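**Trosero sets aside money for second picking cell**

Trosero will pay for a second bin-picking cell at its Morkier plant, but the order won't go in until January, the company told staff this month.

The plan covers a robot arm, a gripper, guarding and 30 hours of operator training. Lewis McIver, who runs the plant's equipment budget, had asked for two cells. He got one, plus a spare gripper and a set of replacement cables.

"Last year we priced the arm and forgot the small stuff," McIver said. "Bins, clamps, cable sets, fingertips – it adds up, and it all came out of maintenance."

Two suppliers, Jikora and Pirzada, have been asked for quotes. Each must run a trial on 713 mixed parts supplied by the plant and report every missed pick. Delivery has to come within 40 working days of the order. Jikora quoted a longer lead time in its first reply and has been asked to revise it.

Irfan Rind, the plant's automation lead, wants the new cell to take the same bins as the current one so that stock can move between the two. He has also asked for six extra sets of gripper tips in the first order. 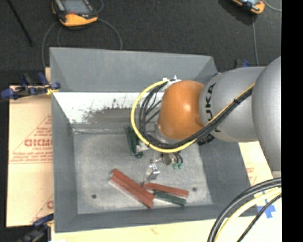
*A KUKA arm reaches into a gray bin holding a small group of parts.*

Floor space is still being worked out. The favored spot is beside the packing line, which would mean moving a storage rack and adding a power drop. The electrical work is budgeted separately and has not been approved.

Quotes are due at noon on the last working day of the month. Rind will score the trials and McIver will sign the order.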